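4.2 Former members and the live repertoire

When a member leaves a rock band, the songs of the group do not leave with this person. In our material, former members very often continued to play the old songs in their own concerts, and the audience seemed to expect it. This section looks at how these songs were placed in the set list, and how the local press wrote about them.

We collected 246 set lists from concerts in Trunirbridge, Lomholm and Ivstead. Of these, 153 contained at least one song from the performer's earlier band. The remaining concerts were built only on new material or on covers of other artists. We counted a medley as one song, even when it had parts from several recordings, and we left out sound checks and private parties.

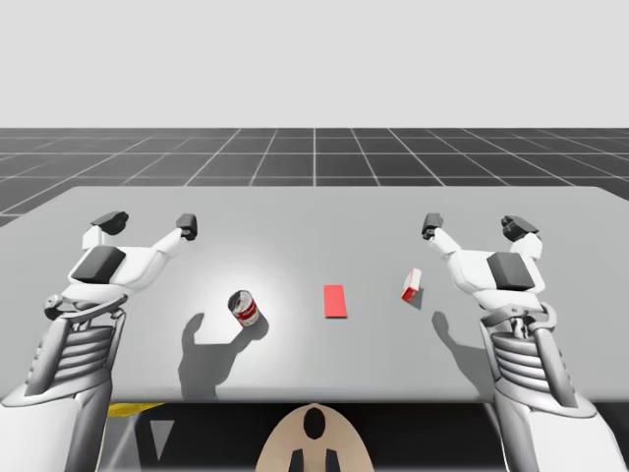
The position of the old song was more stable than we had expected. Most performers kept it for the last part of the evening, and often for the encore. A smaller group opened with it, which was common at the summer festivals, where the playing time is short and many listeners have come for another act. Drummers and bass players differed from singers on this point. They announced the old song from the stage more often, sometimes with a short story about the recording, while singers usually started it without any words.

The case of Leka is useful here. The group changed its drummer 2 times, and both former drummers later toured with bands of their own. The first one played the early singles in nearly the same arrangement as on the records. The second one changed the tempo and gave the vocal lines to a guest. Reviews in Lomholm were warmer toward the first drummer, but they also called his concerts "a tribute evening," and this label followed him through the whole tour. 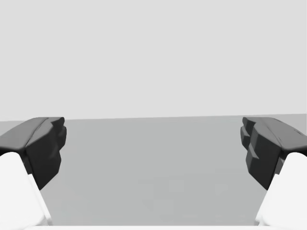 Figure 5. Gripper fingers above an empty area of the table (simulated view).

The label shows a difficulty in how the press treats former members. If the musician stays close to the record, the concert is described as a copy. If the arrangement is changed, the reviewer asks why the song was not left alone. We found both complaints in the same newspaper in Ivstead, in reviews printed in March of the same year. The interviews in the next section suggest that musicians know this problem well and plan their set lists with it in mind, although they do not agree on which of the complaints is easier to live with.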